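County moves flu and COVID shots out of the Sillmont clinic
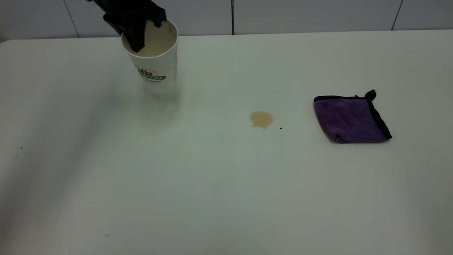

rrizvi
Joined April 2025
The health department put out a notice that starting in September the walk-in vaccine hours at the Sillmont clinic end and everything goes to the Dandham site. I read all 8 pages. They gave 1628 shots in Sillmont last season and 2478 in Dandham, and they say they can't staff both. I still haven't found anything on how people without a car are supposed to get there. Does anyone know if the bus still stops near the Dandham building?
Rizwan Rizvi, Sillmont

millet_road
The bus stops at the library. From there it's a long walk uphill with no sidewalk for part of it. My mother is 81 and she won't do that in the fall.

dk_pledberg
We lost our site in Pledberg three years ago and people adjusted. Most of them go to the pharmacy now. I don't see why the county should run two sites when one is half empty.

rrizvi
It wasn't half empty. 1628 is a lot of people for a place open two afternoons a week.

dk_pledberg
It's still fewer than Dandham. The money has to come from somewhere.

tansy44
The pharmacy is fine if you have insurance. The clinic doesn't charge you if you don't. I used to work the front desk there and a good part of the line was people from the packing plant with no coverage at all.

millet_road
Also the pharmacy in Sillmont doesn't do kids under five. You have to go to the doctor, and mine is booked out for weeks.

dk_pledberg
Fair point on the little kids. I didn't know that.

orchardlane
Has anybody asked for a mobile van? Millet has one that parks at the school twice a month. The notice says closing Sillmont saves $4000 a month. I'd like to know what a van costs next to that.

rrizvi
I called and asked. The woman I talked to said a van was "under review" and took my email. No reply yet.

tansy44
It was under review when I worked there too.

orchardlane
Written comments are open until the end of the month. You can drop them at the county office or mail them. They don't take them by phone.

dk_pledberg
I'd sign something for the van. I still think one building is enough.

millet_road
I'm sending mine in tomorrow. If anyone in Sillmont needs a stamp or an envelope, message me.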